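Gusach: Color Terms in Household Linen Listings

Version 2

Gusach is a text dataset of color terms taken from secondhand listings for household linens: sheets, pillowcases, duvet covers, towels, tablecloths, and curtains. Each record pairs the seller's own color wording with a normalized form and a base category. The dataset contains 2000 records in English.

Maintainers: Josphat Minja (collection, schema), Neema Mushi (annotation, normalization rules)

Contents

records.tsv: the main table, one listing per line
terms.tsv: unique normalized terms with their base categories
splits/: record IDs for train, dev, and test
rules.txt: normalization rules, in the order they are applied
normalize.py: reference script that regenerates the norm column from the raw column
CHANGES: edits by version

All files are UTF-8 with Unix line endings. The tables are tab-separated with a header line and no quoting. Tabs and line breaks inside seller text were replaced with a single space during export.

Background

The listings were supplied as a text export by Getetano, a secondhand linens exchange. Sellers type color into a free text field. There is no menu and no spelling check, so the same item may be entered as "navy," "nvy," "dk blue," "midnight," or left blank. Site search on exact color words misses a large share of these.

The dataset was built to test small rule-based and statistical normalizers on short, noisy text. It has also been used to look at how people combine color words when one word isn't enough.

Fields

id: string. Stable across versions. Removed IDs are never reused.
item: string. Item type from a closed list: sheet, pillowcase, duvet, towel, tablecloth, curtain, other.
raw: string. Color text as typed by the seller, with case and spelling kept.
norm: string. Normalized term. Lowercase, American spelling, hyphenated if compound.
base: string. Base category from a closed list: black, white, gray, red, orange, yellow, green, blue, purple, pink, brown, multi.
base_alt: string, may be empty. Second category for compounds that cross a boundary.
mod: string, may be empty. Modifier: light, dark, pale, bright, dusty, faded.
conf: integer. Annotator confidence, from low (1) to high (5).
src: string. Steltovus for records that passed through the Steltovus cleaning step, direct for the rest.

An empty cell means "does not apply." The string NA does not appear in any column.

Sample records

id	item	raw	norm	base	base_alt	mod	conf	src
gs-aa	sheet	Burnt Orange	burnt-orange	orange			5	direct
gs-ab	towel	dk grey/blue	gray-blue	blue	gray	dark	2	Steltovus
gs-ac	curtain	OATMEAL	oatmeal	brown			2	direct

Normalization

Rules run from top to bottom and each sees the output of the one before it. Order matters: spelling fixes must run before compound detection, or "grey/blue" is split before "grey" is changed to "gray."

Case is folded first. Common abbreviations are then expanded using the list at the top of rules.txt. "Lt" and "dk" are expanded only when followed by a color word; "lt" alone is left as typed and the record gets low confidence.

Slashes, plus signs, and ampersands between two color words are ambiguous. "Blue/green" may mean a color between the two or an item with both. If the listing text mentions a pattern, stripe, check, border, or reverse side, the record is labeled multi. Otherwise it is treated as a compound.

Compounds

In a compound, the last color word sets base and the first sets base_alt if it belongs to another category. "Blue-green" is therefore green with blue as the alternate, and "green-blue" is the reverse. Sellers do not follow this order consistently, and users who need symmetric treatment should sort the pair before comparing.

Compounds of a dark shade and black are the most common source of disagreement. "Navy-black" is base black, base_alt blue. "Navy" alone is base blue with no modifier, since "dark" is part of the word's usual meaning. "Dark navy" keeps the modifier. "Off-black" and "soft black" are both base black, with the qualifier kept in norm.

Orange is the opposite case. Plain "orange" is rarely disputed, but its neighbors are. "Rust" and "terracotta" go to orange, "copper" and "cinnamon" go to brown, "coral" goes to pink, and "apricot" goes to orange. These assignments follow the majority label and are not a claim about the dyes or fabrics themselves.
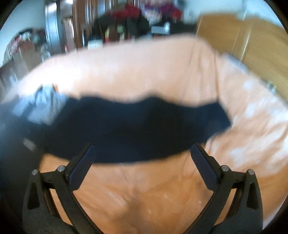
Orange bedsheet with a dark navy-black fabric. Terms: orange (base orange); navy-black (base black, base_alt blue).

Annotation

Every record was labeled by two annotators working from the text alone. They saw the item type, the color field, and the listing title. Photos were not part of the export. Where the labels differed, Neema Mushi made the final call and lowered the confidence value. The original pair of labels is not included in this release.

Whites and near-whites needed a separate pass. "Ivory," "cream," "ecru," "natural," and "unbleached" were first labeled freely, then remapped once a written rule existed. "Ivory" and "cream" are base white. "Natural" and "unbleached" are base brown with low confidence, which some users will want to override.

Splits

Splits are grouped by seller, so that one person's habits do not show up in both train and test. Seller identifiers were dropped after the groups were made and cannot be recovered from the files. Item types are not balanced across splits. Tablecloths in particular are thin in dev.

Scoring

The expected metric is exact match on norm, reported with accuracy on base. Records labeled multi should be scored separately. A predicted base that matches base_alt counts as wrong unless stated otherwise in the write-up.

To check a local copy:

python normalize.py --in records.tsv --check

The script prints any line where the regenerated norm differs from the stored one. Lines edited by hand are listed in rules.txt and are skipped.

Known problems

Brand colorways such as "Seaglass" or "Driftwood" are labeled by ordinary meaning, which may not match the product.
"Nude" and "flesh" are kept in raw but have an empty norm. They should be left out of training.
"Teal" moved from blue to green in this version. Results on base are not comparable with the first release.
The item type "other" includes a few blankets that should have had their own type.
Faded items are described both by current and by original color, and the text often does not say which.

Privacy

Names, phone numbers, and street addresses typed into the color field were removed by hand. Records with nothing left after removal were dropped.

Access and corrections

The files are hosted on the Subramaniam text server under gusach/. Corrections should give the record ID, the field, the proposed value, and a short reason. Changes to base categories are batched and released each October; spelling fixes go in as they are received.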